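Ikum laundry kit review – progress report to Setus
2025-01-30

Where we are
Kit is installed and running. Two arms, Sayegh controller, Ikum software on top. Setup took three days, vendor manual said one. Most of that was the wrist calibration, which has to be redone if you swap fingers. Manual dosn't mention it.

Trials so far
Plan was 1000 door approaches by end of month. Logged 823. Remaining ones slip to next week, no extra cost.
Approach to the door is good with the ceiling lights dimmed. With them on, the glass and the chrome ring throw off the depth reading and the arm stops short or asks for a retry. Ikum support knows, says a filter is coming in the next release. No date given.
Handle pulls – only started. Around 50 done, too few to report a rate.

Arms at machine 1, narrow black jaws up at the door glass:

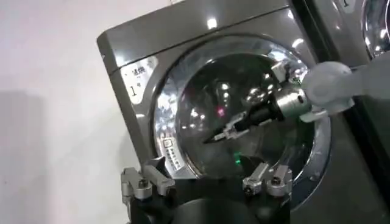

Spending
On budget. One line moved: spare fingers came out of travel, as agreed with Silbridge by phone. Invoice for the second controller license still not recieved, will forward.

Problems
Error messages from the kit are vague, "motion fault" covers nearly everything. We keep our own list now.
Replacement jaw pads back-ordered.

Next
Finish the approaches. Rerun the lights-on set once the filter arrives. Then the second machine, same protocol. Price comparison against the Silbridge kit to follow – still waiting on their quote. Full review due July, no change.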